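The Gray Towel

Her mother had left the basket on the white table, and for six days it had stood where she put it.
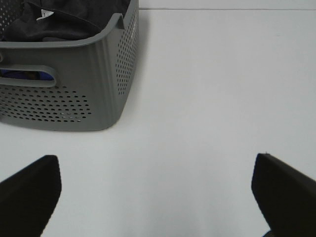
Margit Orbán

Ilka came back to the flat in Mener at the end of May to clear it. The agent at Gaber wanted the keys by noon. She had done the kitchen and the hall closet, and she had filled in the Tradelex form for the van, 109 for the trip to Sivbridge, stairs extra.

That left the basket. It was gray plastic, full of washing, and something blue showed through the slot of the handle. She knew the blue. She didn't want to start with it.

She put her hand in and took hold of a towel.
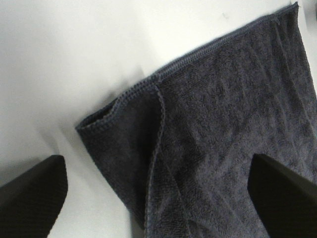 The towel, half folded.

It was the dark gray one her mother used for the car, before the car was sold. Ilka laid it on the table and turned one side over. The creases ran across it at a slant and her palm didn't shift them. She pressed along the stitched hem with her thumb, the way she had been taught, and stopped.

Her brother called from the stairs. The van was early.

"Is there much left?" he said.

"Washing," she said. "One basket."

"Take it as it is. Fold it at home."

She thought about that. Then she pulled out a chair and sat down.

"Tell them ten minutes," she said, and reached in for the blue.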